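## 4. First set-up of the Findideck step sequencer

This section explains how to connect the Findideck to your computer, how to set the clock and how to record your first pattern. Please read section 3 (Installing the software) before you start. If you have bought the rack version, the sockets are on the back panel and their numbers are different; see the table in section 11.

### 4.1 Connecting the device

1. Close every music program which is open on the computer.
2. Connect the USB cable first to the Findideck and then to the computer. The power light becomes green after a few seconds.
3. Open the program Nilent. In the menu **Devices**, choose **Findideck** from the list.
4. Press **Test**. You should hear four short notes, going upwards.
5. If you hear nothing, open **Devices > Output** and check which synthesiser is selected. On a new installation this field is empty.

**Note:** Do not use a USB hub without its own power supply. The device may start normally, but it can lose the connection when all the pad lights are on.

**Caution:** Turn the volume of your speakers or headphones down before step 4. The test notes are sent at full velocity and some synthesisers play them very loud.

### 4.2 Choosing the clock source

The Findideck can give the tempo to other devices, or it can follow a tempo from outside. Only one device in your set-up should be the leader. When two devices both send a clock, the pattern will jump or play double notes.

1. Hold **Shift** and press **Clock**. The display shows INT, USB or DIN.
2. Turn the large knob until you see the source you need.
 - INT: the Findideck is the leader.
 - USB: the tempo comes from Nilent or from another program.
 - DIN: the tempo comes from the five-pin socket.
3. Press the knob once to confirm. The display blinks two times.
4. If you have chosen INT, set the tempo with the small knob. For the exercises in this manual we use 125 beats per minute.

The setting is stored when you confirm it, so you do not need to save it separately. It also stays the same when you load another project – this is different from the older firmware, where each project had its own clock source.
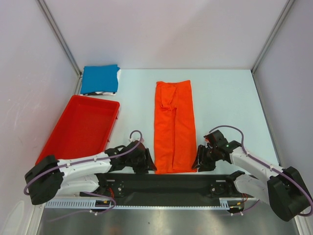
When the source is USB or DIN and no clock arrives, the display shows three lines in place of the tempo. The play button will blink but the pattern does not move. Start the leader device and the Findideck will begin on the next full bar.

### 4.3 Recording a first pattern

A new project contains one empty pattern with 16 steps. We will put a simple bass line in it.

1. Press **Project**, then **New**. Confirm with the large knob.
2. Press **Track 1**. The button becomes orange.
3. Hold step button 1 and press a key on your MIDI keyboard. The step button lights up when the note is stored.
4. Do the same for steps 4, 7 and 11. You can use the same key for all of them or different ones.
5. Press **Play**. The pattern starts from step 1 and repeats until you press **Stop**.
6. To remove a note, press its step button shortly. To change it, hold the button and play another key.

**Note:** If you have no keyboard, hold the step button and turn the large knob. The name of the note appears in the display.

You can change the length of each note while the pattern is playing. Hold the step button and turn the small knob. The value is shown in milliseconds and goes up to 600. A long note is cut when the next note on the same track begins, unless **Overlap** is switched on in the track menu.

### 4.4 Correcting the delay

Sound from a computer always comes a little later than the note which was sent. With most audio interfaces you will not notice this. If the Findideck plays together with a drum machine or a hardware synthesiser, you may hear that the computer is behind.

1. Put one note on step 1 of track 1 (computer) and one note on step 1 of track 2 (hardware).
2. Press **Play** and listen to both tracks together.
3. In Nilent, open **Devices > Timing** and move the slider **Send earlier** until the two sounds come at the same moment.
4. Press **Keep**.

The slider moves in small steps and its highest value is 200 ms. If you need more than this, the buffer in your audio program is probably too large. Make the buffer smaller first and then repeat the steps.

**Caution:** Do not change the slider during a performance. The pattern stops for a short time each time a new value is set.

### 4.5 Saving and loading

Press **Project**, then **Save**. Choose an empty place with the large knob and press it to confirm. The internal memory has space for 113 projects. Places which are already used are shown with a small dot, and the device asks one more time before it writes over them.

Projects can also be copied to the computer. In Nilent, choose **File > Copy from device** and select a folder. We recommend this before every firmware update, as the update clears the internal memory.

If you want to open your patterns in another program, choose **File > Export as MIDI**. Each track becomes one MIDI file. Note length and velocity are exported, but chance values and swing are not – the notes are written as they stand on the grid.

### 4.6 If something does not work

- **The device is not in the list.** Try another cable. Some cables only carry power and no data.
- **Notes hang.** Press **Stop** three times quickly. This sends "all notes off" on all channels.
- **The display shows E2.** The project cannot be read. Load another project and copy the damaged one again from your computer.

For the messages E3 to E9, see section 12.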